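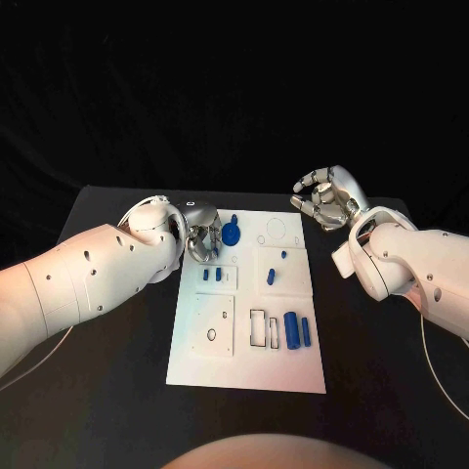
Re: [bresby-fc] Saturday lineup and the Jostico game

On 2021-09-02, Biswas wrote:
> Do we have a keeper for Jostico? I can bring 4 balls. 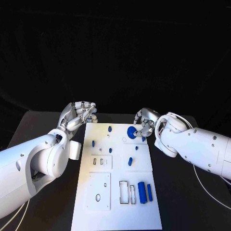 Shiuli Paul

Yes, Wistico are lending us theirs. Please bring the balls, and the pump if you have it. Kickoff is at 18:00 — be there 20 minutes early.
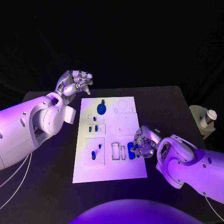 Our set pieces in July were poor. We gave away two goals from corners at the near post. I'll go over the marking before we warm up, with a white rectangular board, so stand where you can see it.

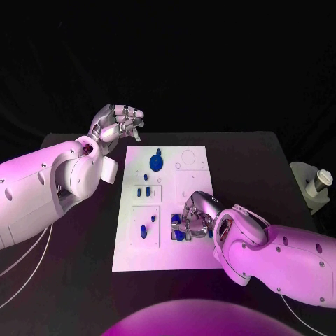 If you're on the near post, stay there until the ball is cleared. Subs should bring both shirts.

Shiuli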